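About Zistard

Zistard records people doing household tasks through a robot, and sells those recordings to teams that train robots of their own. Moushumi Munshi started the company after four years of running the teleoperation lab at Sultton. We now have nine full-time operators.

Most of our work is done in simulated kitchens and living rooms. An operator wears a headset, holds a controller in each hand, and steers the robot through a job from start to finish: opening a refrigerator, pulling out a freezer drawer, carrying a plant across the floor. Each task is shown 50 times by at least two operators. The starting position changes with every run.

Our room builder, Khondokar, lets a customer choose the appliances, the flooring and the light, and then save the room for later sessions.
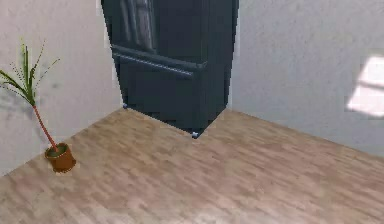
For customers with a robot on site, we also teach by hand. The operator takes hold of the arm and moves it through the task while the joint positions are logged. Those sessions use the same file format as the simulated ones, so both can be loaded with Stolta, our playback tool.

A standard order is 500 demonstrations. Smaller pilot orders are available, and new operators are hired every December.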